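Teaching by remote, week one

I finally got to drive the arm! Arwel Price has been running the teleop setup at Nirkis for months, and all through the fall I only ever got to watch over his shoulder and eat his crackers. Then in December he handed me the controller, said "small moves, breathe out," and went to answer an email.

The job sounds like nothing. You steer the gripper by remote, pick something up from one bin, put it down in the other, and the computer records everything: where the joints were, when the fingers closed, what the cameras saw. Do that enough times and the learning software (ours is called Trulton, don't ask me who picked the name) starts to copy you. I love this part so much. No code from me at all, just my own clumsy hands turned into lessons.

My first good run took 7 tries. I kept coming in too steep, and with bowls you really want one finger inside and one outside, then a gentle squeeze on the rim. Round things are worse, they like to wander off. A cup on its side is kind of a treat by comparison, and I've grown very fond of the yellow whale, which has a tail that looks made for grabbing. 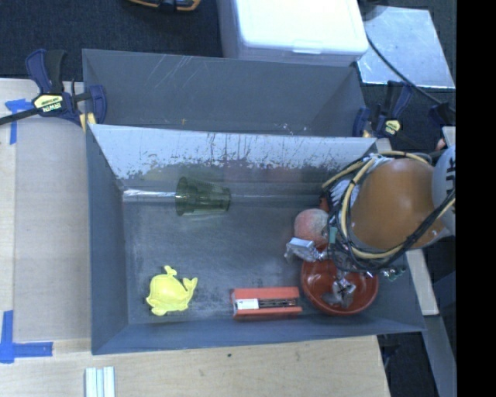 Why not just program the moves once and be done with it?
Fixed moves only work when everything sits in the same spot every time, and a bin full of mixed stuff never does. Showing the robot many different grabs gives it something to go on when the pile changes.

By the end of the month I had 220 runs saved, and Arwel threw out 3 of them where I'd stopped halfway to scratch my nose (fair!). He keeps the ones with a wobble and a second attempt, so the arm can learn how to recover too. I had been deleting those. Oops.

Next up is the Coste controller, the one with force feedback, so I'll feel a little push when the fingers touch something. Arwel says it spoils you for the old one. I've already asked for the 7 a.m. slot.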